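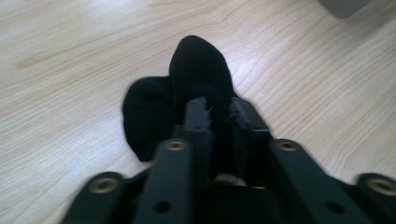 Calcetín negro en el suelo.

Asunto: Re: [pesca-embalse] Freno del carrete y trenzado

Hola a todos:

Contesto a lo del freno porque el año pasado me pasó algo parecido con el Netusow. Si la bobina está llena de trenzado y no lleva nailon debajo, lo primero que miraría es si el hilo patina sobre el eje. Se nota enseguida: aprietas el freno a tope, tiras del hilo con la mano y la bobina se queda quieta, pero sigue saliendo línea. En ese caso el freno está bien y no hay que abrir nada.

Yo le pongo 13 metros de nailon viejo, bien tensado, y encima el trenzado con un nudo Albright. Desde entonces no ha vuelto a patinar. Hay quien pega un trozo de cinta en la bobina antes de atar. También sirve, aunque con el calor de junio a mí la cinta se me despegó y dejó la primera capa pringosa.

Si lo que gira a tirones es la bobina, entonces sí son los discos. En los Sollness son de fieltro y van con grasa — poca, una película. En los Netusow antiguos son de carbono y yo los monto en seco. Lo que no haría es echar aceite de máquina, que fue lo que hice la primera vez y tuve que limpiar los discos uno por uno con alcohol.

Para ajustarlo uso un dinamómetro de los de equipaje, con la caña montada y el hilo pasado por las anillas. Sin caña la lectura sale más baja y luego, con un lucio de verdad, vas pasado. Al terminar la jornada aflojo el freno del todo.

Un saludo,
Aiman Yeoh
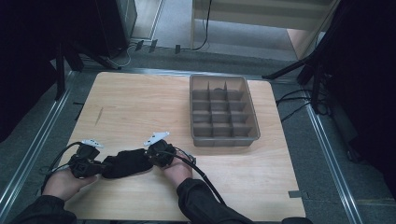 Kwabena Gbeho escribió el 2 de marzo de 2024:

> Buenas. Tengo un carrete tamaño 1000 que uso para perca y algún
> lucio pequeño en la cola del embalse. Lo cargué en Goh con
> trenzado nuevo y desde entonces, al clavar, el pez se lleva línea
> aunque tenga el freno casi cerrado. ¿Son los discos? El recambio
> me lo piden aparte y no quiero comprarlo para nada.
>
> Otra cosa: ¿alguien sabe si la rampa de Brurkus está ya abierta
> para patos y kayaks?

P. D.: De la rampa no sé nada. Yo sigo entrando a pie por la otra orilla.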